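## Setting up your tray station

I start with everything out on the table and the green tray at the back, nothing in it yet.

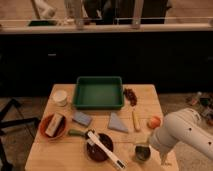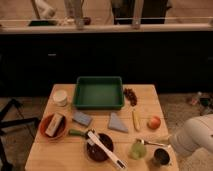
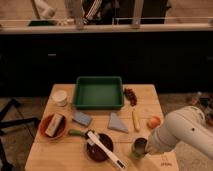 *Fig. 2. Tray empty, orange and brown bowls nearer the front.*

1. Stand the white container to the left of the tray. I keep mine at the corner!
2. Put the grapes on the right (Seema likes them closer in, your call).
3. Lay the long white utensil across the brown bowl.
4. Fold a blue cloth into a triangle, more or less.

**Note:** mine never folds the same way twice, so don't fuss.

**Caution:** keep cups away from your elbow. I've lost two that way.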